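3.2 Zone de travail et rangements ouverts

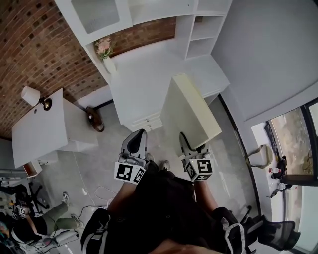
Figure 3. Zone de travail du site de Brindivon : bureaux blancs, casiers ouverts, caisson à tiroirs et boîte de couleur crème.

Le deuxième aménagement étudié se distingue de celui de Cistthorpe par la juxtaposition, dans un même volume, de surfaces de travail et de rangements sans porte. Les casiers surmontent directement l'un des bureaux (figure 3), de sorte que le plan de travail et le rangement vertical partagent la même emprise au sol. Nous désignons cette configuration par le terme « poste superposé », repris de la grille de codage établie par Renaud et Shimada pour la première campagne.

Trois catégories de supports ont été retenues. Les supports ouverts comprennent les casiers et les plateaux. Les supports fermés regroupent les tiroirs et les meubles bas. Les supports mobiles correspondent aux boîtes et bacs qui peuvent être déplacés d'un meuble à l'autre sans être vidés. Un même objet ne reçoit qu'un code par relevé, celui du support le plus proche ; un vase placé sous les casiers est donc rattaché au bureau qui le porte.

Sur l'ensemble des sites, le corpus compte 3782 positions d'objets, dont 2670 sur des supports ouverts. Le codage a été effectué séparément par T. Hattori et H. Koyama, les désaccords étant tranchés par T. Takeda. La plupart concernaient les boîtes sans couvercle, que l'un des codeurs assimilait à des tiroirs extraits de leur caisson. La règle adoptée est la suivante : en l'absence de rail ou de logement identifiable, le contenant est classé comme mobile.

L'occupation des casiers reste partielle. Plusieurs compartiments sont vides, alors que l'espace libre au sol sert d'appoint, notamment sous le bureau et à proximité des meubles bas. Ce report vers le sol avait déjà été relevé à Cistthorpe, où les rangements étaient toutefois fermés. Il ne peut donc être attribué à la seule présence de portes. La hauteur des casiers au-dessus du plateau constitue une variable plus plausible, que le protocole actuel ne permet pas d'isoler.

Les éléments d'ambiance (lampe murale, fleurs) ont été codés à part et exclus du calcul du taux d'occupation. Leur position sera traitée en section 4 avec les données du site de Gara, relevées en avril selon la même grille.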